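Kitchen arm gets its wrist put right at Esdale

12/5/23

I popped into the Esdale workshop this week to see how they're getting on with Jenero, the kitchen arm, and I ended up staying all afternoon (they had biscuits, and I'm weak). The job of the day was the wrist. It had picked up a bit of play after 921 hours of running, so Ulises Villanueva was going through the whole thing again, bolts, zero position, the lot.

What I hadn't realised is how much of the looking after gets done on a screen first. Before Ulises lets a new setting anywhere near the real arm, Yhon Apaza runs it in their simulated kitchen, with an arm set up beside the cooker and the microwave over the top. Each change gets 100 runs in there. If one of them goes wrong, the setting goes back in the drawer and Yhon starts again.
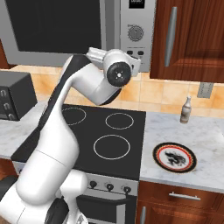 The fiddly part is the reach past the cooker. Yhon told me the old mounting height was fine for the worktop but made the elbow work too hard whenever the gripper had to go up high, and that's probably what wore the wrist in the first place. So the mount has come up a touch and the top speed has come down - only for the high moves, mind you, it's as quick as ever lower down!

Ulises then did the real one with a torque wrench and a lot of muttering. Fresh grease, new seal, every bolt marked with a dab of paint so he can see at a glance if one has crept. "I'd rather spend an hour on it now than a week on it later," he said, and went off to find the paint pen, which was in his top pocket.

The next check is due at 1,266 hours, and after that they'll do one every 600. The new settings go over to the Villca site as well once the cable covers arrive - I've asked to go along for that one.

Recent items
Villca site gets its second arm
New grippers on test at Costotetti
Esdale open afternoon: dates for June
Why we changed our grease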